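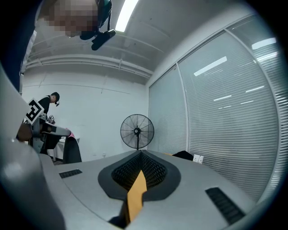 4. Placing and setting up the room monitor

This section covers the Jumance room air monitor, the small tabletop model that reads carbon dioxide, temperature and humidity. It replaces the quick-start leaflet in the box, which you may keep if you like the drawings. The leaflet says the monitor is "ready in moments." It is ready to show numbers in moments. Whether you should believe them is a separate matter, and most of this section is about that.

If you have the older Judorix monitor with the round dial, skip to Section 5. The steps look alike but the buttons do different things.

4.1 What the monitor can and can't tell you

The carbon dioxide reading is the useful one. People breathe it out, so a rising figure in a closed room means stale air is building up faster than it leaves. It says nothing about smoke, paint fumes, mold or gas. A low figure in a room that smells of solvent only tells you that few people are breathing in there.

The temperature reading is fair once the unit has settled, and poor before that. The humidity reading drifts. I would treat it as damp, middling or dry and ignore the last digit.

Then there is the "Wellness Score." It combines all of the readings into a single number, and the maker does not publish how. We have asked. You can turn it off in step 11, and I suggest you do.

CAUTION: This is not a carbon monoxide alarm or a smoke alarm. Do not remove or switch off either kind of alarm after installing it. The names "carbon dioxide" and "carbon monoxide" get mixed up in half the online reviews of this product, sometimes by people who seem very reassured.

4.2 Choosing a spot

The box claims the monitor works "anywhere in your home." It will light up anywhere in your home.

1. Pick the room you care about. One monitor reads one room. The app will offer to show the result as "whole home" air, and this is simply the same reading under a bigger heading.

2. Choose a table, shelf or desk at the height where people sit. Leave the floor and the top of the bookcase for something else. A table in the middle of a living room is fine if you don't mind the cord.

3. Keep the monitor at least two feet from the nearest chair. Closer than that, it mostly measures whoever is in the chair. The leaflet shows it beside a coffee cup with a person leaning over it, and that is about the worst position I could think of.

4. Look for supply vents, radiators, fans and windows that open. Stay out of the direct stream of any of them.

5. Keep it out of direct sun for the whole day, including late afternoon. A spot that is shaded at breakfast may be bright by five o'clock.

6. Check that the slots on the back are clear. Do not push the unit against a wall, a plant or a stack of mail.

Note: A picture frame, tablet or lamp on the same table does no harm as long as it isn't blocking the slots or blowing warm air at them. Chargers run warm. Put those somewhere else.

Note: The printed warranty card asks you to "display near the unit." There is no need. File it with the receipt.
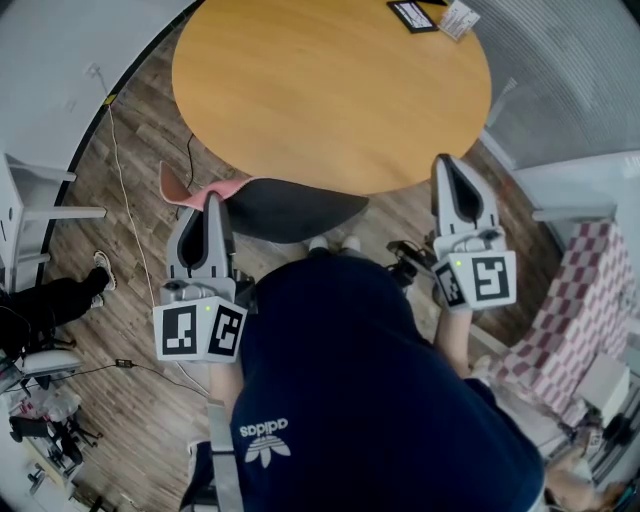 4.3 First power-up

7. Plug the supplied adapter into a wall outlet and the other end into the monitor. Use the adapter that came with it. A laptop port will run the screen and then drop out overnight, and the app reports this as "a restful period."

8. Wait for the screen to turn from gray to white. The unit then shows a carbon dioxide figure straight away. Disregard it. The sensor needs to warm up, and until it has, the number can be wildly high or wildly low with no warning mark beside it.

9. Leave it alone for nine hours. Overnight is easiest. The leaflet says much less than this. Adhiambo Waweru ran two units side by side on the same shelf while we were preparing this guide, and they disagreed with each other until well into the night. By morning they were close enough to be worth reading.

10. Open the menu by holding the left button. Set your altitude if you live well above sea level. The maker calls this setting "optional," and in a beach town it is. In the mountains the carbon dioxide reading will be off without it.

11. In the same menu, find Display, then Score, then Off. The screen now shows the plain readings. If an update turns the score back on (the last one did), repeat this step.

12. Leave Automatic Baseline on for a room that gets properly aired out every week. Turn it off for a room that is occupied around the clock, such as a bedroom used by someone who is home ill. The feature assumes that the lowest level it has seen lately must be fresh outdoor air. If the room never gets fresh air, the assumption is wrong and the readings slowly come out lower than they should.

4.4 Setting the outdoor baseline by hand

Do this once after the first night. Pick a dry, calm day. The makers say the factory setting "never needs attention," but the box has been in a warehouse and a truck by the time you get it, and sensors shift.

13. Take the monitor outside with a fully charged battery pack, or run it from an outdoor outlet if you have a safe one. A porch will do. A garage will not, even with the door up.

14. Set it down in the shade and walk away. Do not stand over it to see how it is getting on.

15. When the reading has stopped wandering, hold both buttons until the word BASE appears, then let go and step back again.

16. Wait for the tick mark. If you get a cross, someone was breathing on it or a car was idling nearby. Try again later in the day.

CAUTION: Never set the baseline indoors, even beside an open window. Everything the monitor shows afterward will be too low, and nothing on the screen will say so. This is the mistake behind most of the messages we get that begin "my air is perfect."

4.5 Connecting the app (optional)

The monitor works without the app. The screen shows everything that matters except the history, and the history is the one good reason to install it.

17. Install the Jumance app and skip the page that asks for your contacts. The Skip link is small and sits under the big button.

18. Turn on Bluetooth and hold the phone near the monitor. Tap Add Room.

19. Join the monitor to your Wi-Fi. It uses the slower, longer-range band only. If your router hides both bands behind a single name, pairing may fail several times and then work for no reason we have been able to find.

20. Name the room. Use a name you will still understand in January.

21. Go to Sharing and look at each switch. As shipped, "Help improve neighborhood air insights" is on. I can't tell you what it does with your data and neither could the support desk.

Note: The box promises a range of "whole house and garden." In an ordinary house with ordinary walls we lost the signal at nearly 26 feet. A straight line across an open yard did much better, but few people keep the router in the yard.

4.6 Checking that it works

You don't need lab equipment for a rough check. You do need a little patience and a door that shuts.

22. Air the room with the windows open until the reading levels off. Write the number down.

23. Close the windows and the door. Sit in the room and read, or watch something. Stay on the far side from the monitor.

24. Look again after an hour. With a person in a closed room of modest size, the number should have climbed. If it has not moved at all, go to 4.7.

25. Open the windows and watch it fall. It should come down faster than it went up.

Some people like to breathe on the sensor to prove that it responds. It will respond. So would a faulty one, and you will have a useless reading for a while afterward.

Ceilings matter more than the leaflet lets on. Tall rooms hold more air, so the climb is slower, and a slow climb by itself is not a fault. Ceiling fans mix the air nicely and can be left running for this test if the monitor is out of the draft.
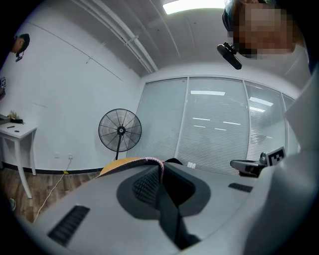
View across the room, with the ceiling at the top.

4.7 If the readings look wrong

The number never changes. Check that Demo Mode is off. Store display units are sometimes sold as new, and they come with a very pleasant set of fake readings. Menu, then System, then Demo.

The number is very high all the time. Move the monitor away from people, pets and gas burners and give it another night. If it stays high in an aired room, repeat 4.4. If it still stays high after that, open a window anyway and ask for a replacement unit.

The temperature is several degrees above your thermostat. Look for a charger, a lamp or sun. The thermostat may also be the one that's wrong. Put a cheap glass thermometer next to each and see which of them it sides with.

Humidity disagrees with another gadget. It will. Fouad Darwish keeps an Edet hygrometer on the same shelf as his monitor and they have yet to match. Leave it be unless one of them says dry and there is water running down the windows.

The app says "sensor refreshed." We have not found out what this means. Readings before and after the message look the same.

The screen is blank but the light is on. Night dimming is set too low. Tap the top once. If that does nothing, unplug the unit, wait a minute and start again at step 7, including the overnight wait.

4.8 Cleaning

26. Unplug the monitor and wipe the case with a dry cloth. Brush dust from the slots with a soft, clean paintbrush.

Do not use canned air, sprays or scented wipes near the slots. The maker sells a cleaning kit through its online store. It contains a cloth and a brush.

Ornen Owners' Guides | Send corrections to Adhiambo Waweru at the guides desk | Not produced or approved by the makers of Jumance | Back to top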